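Notebook, shared bench, Monday

Teardown rig, drive removal. Continues from the March pages.

Goal for today: get the arm to take a hard drive out of a desktop tower with the power and data leads already off, then see how close the fingers can work to the leads on a tower where they are still on. Same donor tower as last time, the one from the Gunotside pickup. Blue plastic caddies, release tab on the caddy itself.

Setup notes

Finger linkage rebuilt over the weekend. The old pivots had up to 5 mm of play at the tips, most of it from one worn bore in the left link. Bore drilled out and sleeved. Play is now small enough that I can't feel it by hand. I have not put an indicator on it.

All socket screws on the linkage removed, cleaned, medium threadlocker, back in. Do not use the red stuff on these again. It took heat to get the last set out and one of the link plates picked up a slight bow.

Grip force limit set to 27 N in Totada. The caddy flexes above that and starts to bind on its runners. Approach speed is at 45 percent of the default jog, final approach slower again. Config saved as kandach_drive_b. The earlier file, kandach_drive_a, still has the old tool offset in it and should be deleted once Haoran has copied his waypoints out.

Teaching by hand with the knob. Fine adjustment is much better than the pendant for this kind of work, since the angle into the bay is steep and the last part of the move is nearly all wrist rotation. It does mean one hand is always on the knob, so put the notebook and the parts tray on the left before starting.

Clearance

The problem is the bracket side. With the wrist rolled to line the fingers up with the caddy, the bracket comes across the motherboard and passes over the CPU socket. The cooler is out of this tower so it clears. With a cooler fitted it would not. Options are a shorter bracket, or coming in with the wrist rolled the other way, which puts the housing toward the PSU end and may be worse for the cables.

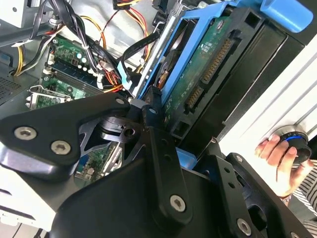 Qusai Karam: I'd leave the bracket alone for now. If you shorten it you lose the cable strain relief on the gripper side and we have been through that once. Try the other roll first, and drop the case a little lower on the rail so the wrist is not at the end of its travel. Also, please write the offset on the tape on the tool plate. I had to measure it from scratch last week.

Fair. Offset will go on the tape. Did not get to the case height today, as it needs the clamps that are on the Szulc frame at the moment.

Runs

First taught path: fingers met the caddy about where planned but squeezed ahead of the tab, so the latch never released. Moved the contact point toward the tab and added a short dwell before the pull. After that the caddy came out on the next try, a bit crooked. The pull direction in the file was taken from the case edge and the bay is not parallel to the case edge. Corrected by 2 degrees.

Repeated with the correction, straight pull, no scraping that I could hear. Not calling this reliable until it runs unattended from a cold start.

Cable side

Moved on to the leads. These are harder. The power leads hang in front of the bays and do not return to the same position after they have been pushed aside, so a fixed waypoint is only good for one attempt. The ribbon cable is stiffer and mostly stays where it is put, but it lies across the route to the connector and the fingertips tend to ride up on it.

Closing the fingers before entering helps. Narrow profile going in, open only once the tips are next to the connector body. The amount of opening available there is limited by the cage on one side and the bundle on the other.
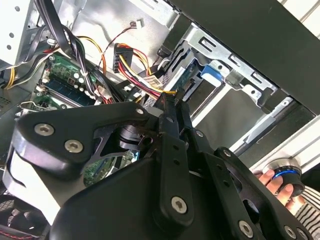
Fingertips at the power leads, knob on the rail.

Haoran Jiang's suggestion is a pair of tips with a small hook on the inside edge, to catch the shoulder of the connector in place of squeezing its sides. Worth printing. Make them as separate tips that go on over the existing points, so the linkage does not have to come apart again.

To do

– tape label with tool offset
– other wrist roll, case lowered, check against a tower with the cooler still on
– hooked tips, first version in PETG
– indicator reading on finger play, before and after a long session
– ask at Gunotside if there are more towers with the same caddy
– delete kandach_drive_a (Haoran first)

Arm parked, air off, Totada logs copied to the shared drive under teardown.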